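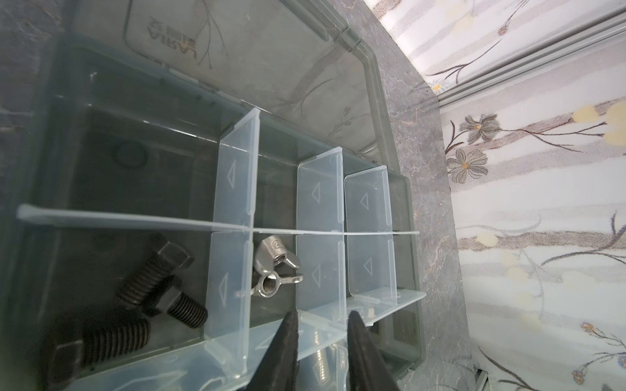 Clear organiser box with dividers, lid open.

Section 2: Setting up the finish line

I wrote this guide for anyone borrowing the Rellov timing kit for a junior fun run. I've set it up at Bellamy playing fields more times than I can remember, usually in drizzle, and I still read through these steps every time (I wrote them and I still forget the tripod lock). If you haven't charged the handset yet, go back to Section 1 and do that first. A flat handset on race morning is a miserable thing.

Before you start

You'll need the handset, both mat halves, the long cable, the tripod and the big display clock. Set up on flat, short grass or tarmac. I'd have everything in place by 8 in the morning if your first race goes at nine, because small children turn up early and will run over anything that looks like a finish line.

Laying the mat

1. Unroll the two mat halves with the arrows pointing the way the runners will come. Leave them in the sun for a few minutes if they won't lie flat.

2. Push the halves together until the join clicks. You'll feel it more than hear it.

3. Peg the four corners. Use the short pegs on grass and the rubber weights on tarmac.

CAUTION: Never peg through the black strip down the middle of the mat. That's where the aerial runs, and it can't be repaired.

4. Plug the long cable into the side of the mat and run it away from the course, behind the funnel tape. Tape it down anywhere people might walk, parents with pushchairs especially!

Putting up the clock

5. Open the tripod legs fully and turn the red collar until it stops. This is the tripod lock. Check it, then check it again after you've put the clock on.

6. Slide the clock on to the tripod with the screen facing up the finishing straight. Children love seeing their time as they come in, and it gets a proper sprint out of the ones who've been walking since the pond.

7. Hang the sandbag from the hook under the tripod. I do this even on still days.

CAUTION: If the wind is strong enough to move the funnel tape about, leave the clock in its case. The handset keeps time perfectly well without it.

Pairing and testing

8. Hold down the green button on the handset until it says READY, then choose Gakomora Mat from the list. The other names you may see are for older mats, so ignore them.

9. Open a new race and call it TEST. Take bib 107 from the spares envelope (it's the one we keep for testing, so please don't hand it out) and walk across the mat at an ordinary pace.

10. Look at the handset. You should get one beep and one line with the bib number and a time. No beep usually means the cable isn't pushed fully home. Two beeps mean you stood on the mat too long — step well clear and try again.

11. Delete TEST. If you leave it there it ends up in the results, and I've had to answer some very puzzled emails.

Note: The handset holds 3,921 finish times before it starts asking you to clear old ones. We're never going to fill that in one morning, but the last borrower may not have emptied it, so have a look under Storage before the first race.

Starting a race

12. Pick the right age group, then press START as the whistle goes. If you're late on the button, don't stop the race. Let them run, make a note of the gap, and use Adjust Start afterwards.

13. Keep spectators, dogs and finished runners off the mat. Little ones like to go back and cross the line again with a friend, and the handset will only keep their first crossing, so there's no harm done, but it does hold up the funnel.

14. When the last runner is in, press and hold STOP, then press SAVE. Wait for the tick before you open the next race.

Note: The toddler dash isn't timed. Switch the mat off for it and leave the clock running if you like, they'll wave at it anyway.

If you get stuck, the Toltden club hut has a printed copy of this guide pinned up inside the door, with the fault codes on the back. Packing away is in Section 3. Please have the kit back at the hut by Friday so it can be dried out and charged for the next lot.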